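The second life of the office tower

By Mehwish Farooqui
Apr 16, 2023

The pallets come in at the side door, usually before seven, shrink-wrapped and stacked five high. Most of what's on them is the same thing: black desktop towers from insurance offices, council libraries and schools that have moved to laptops. Wilta takes in 3,000 of them in a good year, and the best month is always December, when everybody clears out before the summer shutdown.

Liesl Camenzind started the business in a double garage with a cordless screwdriver and a set of bathroom scales. She sold by the kilo then, straight to the scrap dealer. It was a poor living. A whole computer is mostly steel by weight, and steel pays next to nothing.

"I was throwing away the good bit," she says. "There'd be a power supply in there with ten years left in it, and I was getting the same for it as for a bit of old fence."

Now the towers are opened and sorted before anything is weighed. A case goes down on its side, the cover comes off, and whoever is on the bench has a look at what they've got. Memory is pulled first if there is any. Plenty of machines arrive with the slots bare and the processor gone, picked over by the last IT department before the truck was booked. Those are still worth opening. The board can be sold for spares, and there's a steady trade in the plastic bits people break.

Thiện Chu runs that side of it. He keeps drive bay handles, card clips and latches in labelled tubs along the back wall, sorted by maker and then by colour. Blue is the one he gets asked for most. A replacement clip sells for less than a cup of coffee, but he posts out 30 or so parcels a week and hardly any come back.

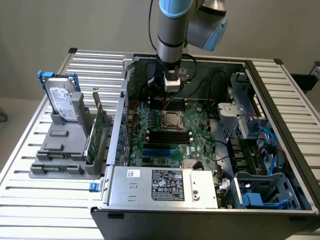
The older business machines are popular on the bench for a simple reason, and that's how they were put together. Drives sit in a cage you can get at. Expansion cards are held by clips, so there are fewer screws to lose on the floor. Chu reckons you can learn the trade on one of them in an afternoon. Slimline models are another matter, with everything folded over everything else, and the all-in-ones with glued screens he'd happily never see again.

Cables are their own job. SATA leads get coiled and bagged in tens. Power leads stay with the supply they came from, and the supply goes on a load tester before it gets a sticker. Anything that fails is cut up for copper.

Brunello Barbieri buys a fair share of what passes. He has a repair shop called Amura two suburbs over and builds computers for people who can't stretch to a new one. His basic tower is $89, with a keyboard and mouse thrown in. Last year he sold 800, a lot of them to parents with kids starting high school.

"They don't care what it looks like," Barbieri says. "They want it to turn on and do the homework."

He'll fit a bigger drive for a bit extra, and he tells customers to bring the thing back if it gets noisy. Usually it wants the dust blown out.

Camenzind would like to take on printers next. Chu is against it. Toner gets into everything, he says, and there's nothing inside a printer he wants in his tubs. For the moment the printers are going to a recycler across town, and the spare bay by the side door is full of monitors.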